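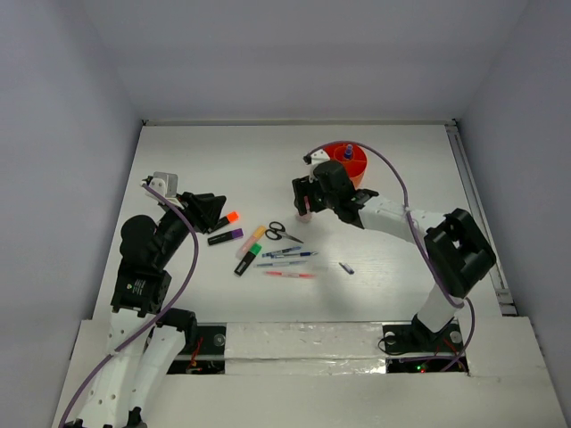

Cables cause most of the stoppages on a small two-arm tabletop cell, and most of those can be headed off in the few minutes before the power goes on. On a pen-sorting setup like ours, each gripper has its own purple cable, and the left one makes a wide arc out over the table before it comes back to the hand. An arc like that needs room to move. Before starting, walk each arm through its longest reach by hand with the drives off and watch the cable the whole way. It should never go tight, and it should never sag low enough to sweep the scissors or the highlighters.

Workshop Tips > Small Machines > Care and Repair

Print this page | E-mail this page

Search tips... Go

Cables

If a cable pulls tight at full reach, let out a little slack at the base end first. Don't drag it through from the gripper end, as the plug there is the weak point. A clip near the highest point of the run stops the cable sliding. Check that it still grips. Clips go brittle and a cracked one will hold for days and then let go in the middle of a job.

Never use a zip tie pulled hard. Hook-and-loop tape, one turn, loose enough to get a fingertip under. Bogdan Marciniak went through three gripper cables in one winter before he changed over, and the break was under the tie each time.

Base bolts

Base bolts work loose. Put a dab of paint marker across each bolt head and onto the plate when you first tighten it. If the line no longer meets up, the bolt has turned. Tighten opposite corners in turn, a bit at a time, and redo the mark in a different colour.

An arm that misses its pick by the same amount every time has usually shifted at the base. One that misses by a different amount every time is more likely to have a worn finger or a loose joint. Check the bolts before you touch the calibration, or you'll be doing the calibration twice.

Fingers

Wipe black gripper fingers with a cloth barely damp with water and a drop of dish soap, then again with plain water. Methylated spirits will lift ink but it also dries out rubber pads, so keep it for bare plastic. Ink and hand grease are what make a pen slip.

To test the grip, have the arm hold a thin pen by the barrel and give it a gentle tug. Try a highlighter after that. A hand that manages the fat barrel and drops the thin one isn't closing all the way, and the usual culprit is grit at the finger hinge. An old toothbrush gets it out.

The table

A white top shows every mark, which helps. Clean it with the same soapy cloth and dry it off. For highlighter stains, use a melamine sponge with very light pressure, as it will dull a glossy surface.

Collect stray pen caps before a run. They roll, they're too small for many grippers to pick up cleanly, and sooner or later one ends up under an arm or through an opening in the front panel.

Metal rails want a dry brush and nothing else unless the maker says to oil them. Oil holds dust.

Electronics openings

Turn the power off at the wall and wait 180 seconds before you put a brush or a vacuum nozzle anywhere near the boards. Use a soft paintbrush to loosen the dust and hold the nozzle a hand's width away. Canned air just pushes it further in. Don't tug on the thin wires to see if they're seated. Look at the plugs instead, and press down with a fingertip any that sit crooked.

Take a phone photo before unplugging anything. Label both halves of the plug too, with masking tape and a pencil.

Keeping a log

A school exercise book on a string does the job. Write down the hours, what was tightened and what was swapped. Renu Joshi's book shows her left gripper needed new pads at 2,450 hours and the right one well after that, so she now orders them one at a time.

Tips on this page were sent in by Renu Joshi, Bogdan Marciniak and Kausar Niazi. Next up in September: storing spare belts and motors.

Print this page | E-mail this page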